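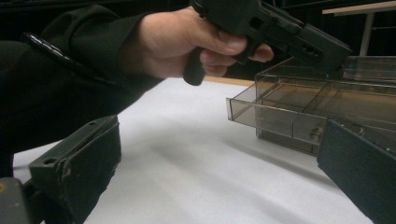
Week 7: Can a machine tidy a desk yet?

Short answer: sort of, sometimes, and it's getting more fun to watch every term. Last week we stayed with factory arms that repeat one motion all day. This week we move to the jobs people really ask me about when they hear what this course covers. Putting pens away. Emptying a dishwasher. Packing mixed parts into a tray at the end of a shift.

Start with a slim black pen and a clear plastic box with dividers. You could put the one into the other while talking on the phone. Now try to write down what you'd be doing, and the page fills up fast!

Where it gets hard

Seeing the box. Clear plastic is a classic troublemaker. Many depth sensors look straight through it or get fooled by reflections, so the wall a robot is about to bump into may be missing from its map. Smoky plastic can be just as awkward, and dividers inside the box add more thin, shiny walls.

Seeing the pen. A glossy barrel throws bright highlights, and a dark pen on dark cloth has very little outline to work with. Put it on a white tabletop and the job gets easier, though shadows can still confuse a weak detector.

Picking it up. A pen is thin and it rolls. Two flat fingers have to come down close to the surface without jamming into it, then close evenly. Rubber pads help until they wear smooth (check yours before the lab, please).

Letting go. Students always forget this one. If the pen tips as the fingers open, it lands across a divider instead of in the slot. People fix that with a nudge and don't even notice. A robot needs to have learned the nudge.

How the skill gets taught

One approach I'm excited about is to have a person do the chore holding the gripper by its handle. The motion is human, the fingers are the robot's, and the recordings can be used to train a policy for an arm with matching fingers. It's quick, and it catches the small corrections we never think to program.

Our own numbers, from the Guretti bench: 1741 recorded tries at desk tidying, of which 1394 were clean enough to train on. The rest had bad tracking or a late start. Keep those figures handy, you'll need them for the worksheet.

So, yet or not yet?

On a shop floor with fixed lighting and known parts, I'd say yes for a good number of sorting jobs. The Keltano packing cell we visit in May is a nice case — go and watch how it handles a part lying the wrong way up. At home, I'd say not yet. Every drawer is different, and the cat is on the table.

Before the lab

1. Read the Loureiro case notes, sections on grasping and release only.
2. Choose one chore you do daily and list every point where you touch, shift or let go of something.
3. Mark the steps you'd expect a two-finger gripper to fail on.
4. Log in to Cellska and make sure you can open the practice set of 100 clips.

Bring your list on paper. We'll swap them in pairs and argue about the marks.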